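Womemel Padded Jacket, stand collar, dark green-black
Listed by Hagos Hadgu
Updated Oct 14, 2020

I bought my first Womemel four winters ago for bike rides to the bakery, and I've ended up stocking them in the shop, so you can guess how I feel about them! It's a plain jacket. No logo on the chest, no lettering, nothing shouting at people on the bus. You get a matte outer, soft padding, snaps up the front and a collar that really stands up when the wind starts.

The color gives folks trouble, so let me try. Indoors in the evening you'd call it black. Take it outside at noon and there's a lot of green in it, like a pine tree on a gray day. If you want true black, look at the Chala instead (same padding, shorter body, and the collar isn't nearly as tall).

How it fits
I wear a medium in pretty much everything and I wear a medium in this, with a sweater under it. The shoulders are cut round and there's room through the armhole, so you can reach up to a high shelf without the whole thing riding up. If you're between sizes and you only wear T-shirts underneath, go down one. Long arms? Stay where you are, the sleeves run generous.

The snaps
They're stiff for the first couple of weeks. Press from behind with your thumb and don't yank on the placket, please. I did that with my first one and had to sew the edge back down. The collar has its own snap, and I leave it undone until December or so. Undone, it opens up wide and flops a bit to one side, and I kind of like it that way.

Washing
Cool wash, 30 degrees Celsius if your machine shows it, snaps closed, gentle spin. Then lay it out flat on a bed or a rack and pat the padding back into place with your hands. Skip the softener.

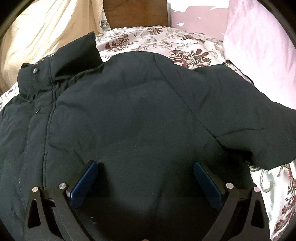 I'll also say that dark matte fabric picks up lint. Mine gets a few pale specks on it the minute it goes near a blanket, and a sticky roller takes care of it in no time. The little creases and puckers are normal for this padding. Mine had a big fold under the arm when I got it out of the closet, and I just hung it in the bathroom overnight and went to bed.

Shipping and returns
Orders go out through Plellov and you'll get a tracking link by email. You've got 20 days to send it back if it doesn't suit you, tags on, snaps all there. I pay the return postage on exchanges, you pay it on refunds. Gift orders placed in December can come back in January, just put a note in the box.

Item no. 846
Sizes: XS to XXL (XS is low right now)
Closure: snaps
Collar: stand-up
Goes with: Privitico knit cap, Privitico lined gloves

Questions about sizing? Write to me with your height and the jacket you wear now and I'll tell you what I'd pick.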